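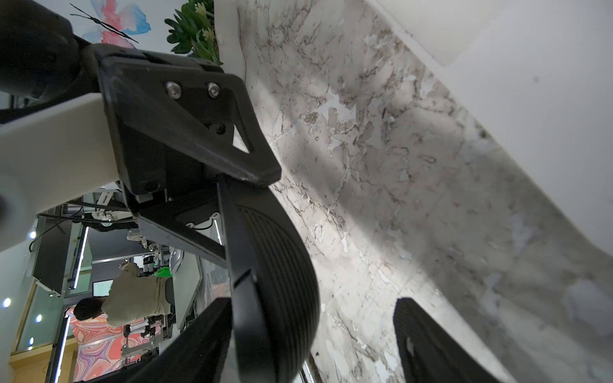
Les doigts striés et leur support, vus de très près, avec le plateau marbré derrière.

Kit deux bras Rarthorpe : on garde ou on renvoie ?

Posté par Mirabelle_K

Bonjour à tous,
On a en prêt payant le kit deux bras de Rarthorpe, avec le contrat d'accompagnement Zurnerbridge en supplément (le supplément coûte presque plus cher à comprendre qu'à payer). La période d'essai se termine en février et mon responsable veut un avis « objectif », ce qui dans sa bouche veut dire court.

Notre usage : de la manipulation d'objets courants sur table, en téléopération, avec un décor qui change souvent. En ce moment on en est aux papillons. Le commercial nous avait promis une installation en une matinée. À l'heure du déjeuner on cherchait encore la bonne clé Allen, et la notice parlait d'un modèle antérieur, très bien illustré d'ailleurs.

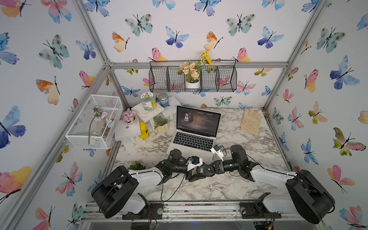 Ce qui m'embête surtout, c'est le travail à deux pinces sur un petit volume. Quand les bras se rejoignent au milieu, il faut garder un œil sur les câbles, et l'opérateur finit par piloter comme on gare une voiture de location. Attraper un objet mou ou un pot, ça va. Refermer un ordinateur portable sans le pousser vers le fond, c'est une autre histoire : il faut bloquer d'un côté et rabattre de l'autre, et le réglage d'effort dans le logiciel n'a que 3 crans, baptisés « doux », « normal » et « ferme ». Je n'ai pas encore trouvé la différence entre les deux premiers.

Le devis d'achat dépasse les 3000 euros, hors contrat. Est-ce que quelqu'un a gardé le kit après l'essai ? Et le contrat Zurnerbridge, il sert à quoi quand on ne casse rien ?

Asanka Liyanage

On l'a gardé, sans le contrat. Pour l'effort : les crans sont des préréglages, la vraie valeur se change dans le fichier de configuration de chaque pince. Elle est exprimée en pourcentage. Chez nous « doux » était livré à 25, et « normal » aussi, donc tu n'as pas rêvé. Vérifie les deux bras séparément, le fichier de l'un n'est pas recopié sur l'autre, et quand tu remets à jour le logiciel tout revient à la valeur d'usine. Garde une copie quelque part. J'ai écrit cette phrase sur un papier collé à l'écran après la deuxième fois.

Pour le portable, approche la première pince par le côté du repose-poignets et ne lui demande rien d'autre que de rester là. L'autre vient derrière l'écran, assez haut, et descend lentement. Si tu essaies de pincer le capot tu vas y passer l'après-midi.

Les câbles : fais-leur suivre les bras avec des colliers, en laissant du mou aux poignets. Rarthorpe vend un guide pour ça. Il est bien. Les colliers de la quincaillerie aussi.

Je renverrais le contrat et je garderais le kit, à condition d'obtenir par écrit le délai pour les doigts de rechange. Les nôtres ont mis 2 mois.

pince_sans_rire

Prends un Tanasarn, c'est mieux.

Gwenolé_atelier

Mieux en quoi, on ne saura pas. J'ai eu le Tanasarn en démonstration chez Cullness : les bras sont plus souples, le logiciel est pire, et la notice n'est pas illustrée du tout. Pour la question de départ, le contrat Zurnerbridge couvre le recalibrage à distance et un numéro de téléphone. On a appelé une fois, à 14 h. Le monsieur était très aimable et nous a conseillé d'éteindre et de rallumer. Ça a marché, ce qui m'a plutôt vexé.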